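Workshop notebook, April
Ovley gripper kit, trial on the arm, third entry

Started 8.40. Fouad Slaoui had the arm powered and homed before I got in, so we went straight to the kit. For anyone reading without the earlier entries: Ovley are offering the two-finger gripper, the wrist adapter and a year of their Tikotitz software as one package, and we have it on loan to decide whether to buy. The first entry covers unpacking and fitting. The second is mostly about the licence server and can be skipped.

Fitting has held. I checked the adapter bolts with the torque driver and none had moved from the mark. Finger zero was out by a hair again after power up. Same as last time. Tikotitz offers to re-zero on start and I have now ticked that box, though it adds 29 seconds before you can do anything.

The job for today is bowl to bowl transfer. Garkcombe want to know if the kit can take single soft items out of a shallow bowl and set them down in another without marking them or tipping the bowl. Their real bowls are steel and wider than ours. They are sending two. Until they arrive we use what we have, the pink one as source and the small grey one as target, set close together so the travel is short and we are testing the grip and not the arm.

Settings at the start of the morning: force at the lowest step, approach straight down, speed at the default. Opening width left on automatic.

Automatic width is poor for this. It opens wide on the way down and the outside of a finger touches the rim. With a heavier bowl you might not notice, but ours slides. Changed to a fixed opening just wider than the item and had no more trouble with the rim. Ovley's quick start sheet says to leave it on automatic for "most household objects". I have written to them about this and asked whether the width can be limited by region, so that it is narrow only below rim height.
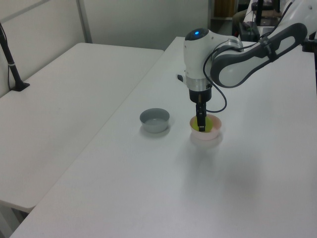

Depth was the next thing. Taught the pick height by hand, fingertips just clear of the bottom of the bowl, then backed off a little. Tikotitz has a "find surface" routine which lowers until it feels contact and stores the height. It works on the bare table. In the bowl it stores whatever it meets first, and if the item is in the way that is the top of the item. Fouad's way round it is to run the routine with the bowl empty, save the height under its own name, and call that in the pick. Fine for us. Garkcombe's operators would need it written on a card.

Ran the long set from 9.30 until just after lunch. Fouad reset the item by hand between tries and I kept the log.

Tries: 268
Dropped or missed: 51
Everything else: item lifted and set down in the target

Most of the misses are from before the width change, when the bowl had shifted and we hadn't put it back on its mark. I should have stopped and restarted the count at that point. I didn't, so the figure above is for the lot and should not be quoted to Garkcombe as it stands. The log has a line where the setting changed and anyone who wants the split can work it out from there.

Grip marks: a faint dent on the item at the lowest force step, gone when I looked again after tea. One step up leaves a dent that stays. Ovley's fingertip pads are the hard sort. Fan sell a softer pad that is meant to fit the same finger, and Fouad has asked them for a pair. If it fits I would rather spend the money there than on Ovley's own "delicate" finger set, which costs 600 on top of the kit and comes with a calibration block we don't need.

Cable. The gripper lead is longer than it needs to be on this wrist and loops out to the side. It hasn't caught on anything. I would still want it clipped before we turn the wrist through any large angle, and there are no clips in the kit. Ovley's drawing shows two. Asked them for those as well.

Software notes, in no order:
- Undo only goes back one step in the teach screen.
- Saved heights are listed by time saved and can't be sorted by name.
- Pausing in the middle of a descent and then resuming goes on at full speed, not the reduced speed you had set. Don't like this. Reported it, and until we hear back please stop and restart the program instead of using pause.
- The force graph is good. Clear, quick to load, exports to a plain file.
- Manual is out of step with the screens from chapter four onwards.

The support line answered at the second attempt. The person I spoke to knew the kit and did not try to sell me the finger set. She confirmed the pause fault is known and said a fix is planned, no month given.

Where I stand at present: the hardware is sound and I would buy it. The software subscription I am less sure of. Nearly everything we used today can be done from the arm's own controller once the gripper is set up as a tool, and I'd like Fouad to try a plain version of the same pick that way before we answer Ovley. If it is no worse, ask them for a price without the subscription.

Left to do:
- Repeat the set with fixed width from the first try, source bowl taped down
- Same again with the bowl loose
- Garkcombe's steel bowls when they come
- Fan pads, check fit and repeat the dent test
- Fouad: plain version on the controller
- Put the torque driver back in the long drawer, it was on the windowsill again

Program saved as bowl_transfer_3. Don't overwrite 2, the automatic width settings are in there and Ovley may ask for them. Powered down 16.50.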